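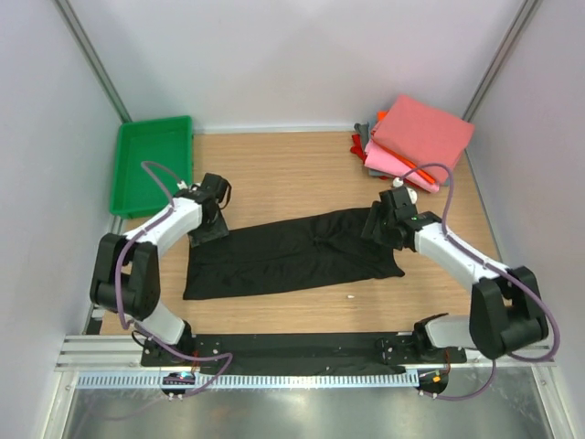 *Black cloth, both grippers on it. Wrinkles on the right half.*

## Cloth folding, teleop bench

Quick page, Oct 31, 2020. Kai Stüber driving both arms by remote, Geka setup. Goal is 2,000 demos, we're at 207. More pics when I get time to sort them.

Green tray stays rear left, rest of the fabric piled in the other corner. Purple cables arch up over the forearms, keep slack in them.

Bad runs get tossed, no edting. Max 3 tries per cloth then swap it. Notes go in the Trundum folder pls.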